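The Second Arm

The budget meeting was set for eleven, and by half past ten I had already rewritten the request four times. I write slowly, and I like to explain myself, and the form Gramby Linen Services gives its departments has exactly one box for explaining, a box you could cover with a playing card. So I had written on the back, and then I had stapled a page to the back.

What I wanted was a second cell. We had one already, with two arms, which Sayce had sold us the year before on the kind of terms you give a customer you hope to keep. It was meant to learn trousers first and everything else after. I had promised the people upstairs that it would be ready for uniforms by May, and May had come and gone in the polite way deadlines do at Gramby, with no one raising a voice and everyone remembering.

I took the stapled pages down to the laundry floor with me, past the big presses and the carts from the hotel accounts, because I think better with something going on nearby. My mother was the same. She did her household accounts at the ironing board, with the envelopes lined up along the narrow end — rent, groceries, coal, and one marked "later" that was always the thinnest — and if you asked her for money she would finish the sleeve first. 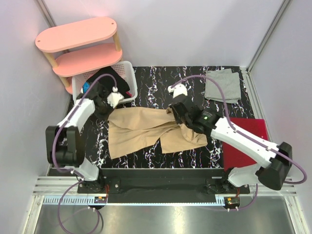
She folded trousers by the hem, holding them upside down and letting the weight do the straightening, and she could do it while telling you exactly why you did not need new shoes. I had tried to put that into the request too. It did not fit in the box.

The quote from Sayce came to nearly 31 thousand, and Zelico had come in lower, but Zelico wanted us to buy their grippers and nobody else's until the end of time. I had drawn up a little table of it all. Spare fingers, cables, a new mat when the old one wore out, a service visit every spring. Then there was the line I kept erasing and putting back, which was the money for a person to stand beside the thing and be patient with it. Every vendor leaves that line out. I had left it out myself the first year, and had ended up being the person.

I pulled a stool over and sat. I suppose I had grown fond of the cell over all those evenings, the way you grow fond of a slow pupil who keeps turning up. I knew how a pocket could fool it. I knew which khakis it would make a mess of, and I would find myself leaning to one side on the stool, as though that might help.

At ten minutes to eleven I took out my pen and crossed off the second cell. In its place I wrote down 2 sets of fingers, one service visit, and a year's wages for a patient person, and I added it up twice against the wall to be sure. It came to less than Zelico. There was even a little left over, and at the bottom of the page, where the form says "other," I wrote "later," and went up to the meeting with the ink still wet.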